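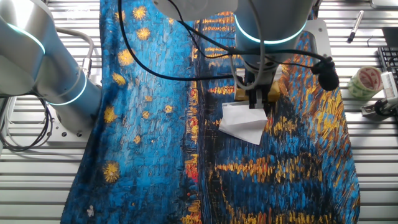
Two arms, one starry night, one crumpled napkin.

WILL IT DO THE WASHING UP? (No. 3 in a series)

Regular readers will know that I have been promised a robot butler since I was nine, and that I remain my own butler. So on Tuesday I went to the Grendemora workshop, where Gitau Odera has been trying to get machines to do the sort of chore you would give a toddler to keep them busy.

This month's chore is tissues. Pick one up, pull one out, put one down. I did all three in the car park while looking for my phone.
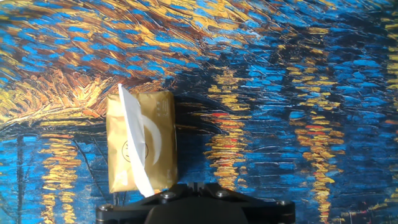
The view from the wrist: a gold pocket pack with one tissue half out.

Gitau is patient with people like me. A cup, he says, stays cup-shaped whichever way you come at it. A tissue has a new shape every time you breathe near it, and it weighs so little that the arm can hardly tell whether it is holding one. Then there is the wrapper, which crinkles and shines. Throw in a busy cloth underneath, all yellow dabs and dark water, and the software has plenty to be confused by.

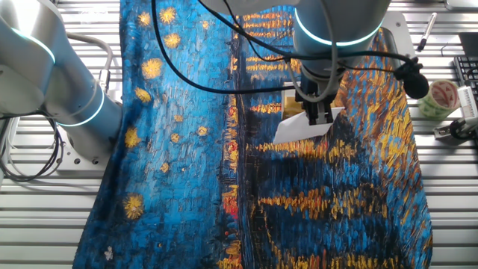
SO HOW IS IT GETTING ON?

Better than I'd hoped, slower than I'd like. Two black fingers closing on a scrap of white is a fine thing to watch, once. Gitau's notebook has 669 attempts in it so far, and he would not be drawn on how many he was proud of. My own stay lasted 20 minutes, including tea, which a person made.

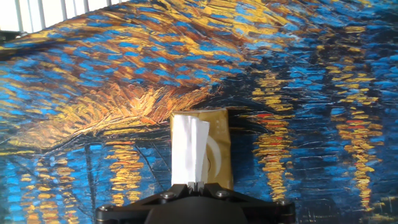 Held by the base, paper and all.

My verdict on the household robot, then: it may one day pass you a hankie, provided you can feel the sneeze coming well in advance. Laundry, Gitau reckons, is a long way behind tissues, and fitted sheets are not discussed.

Next month, shelf stacking at Crenshaw. I'm told to bring a flask.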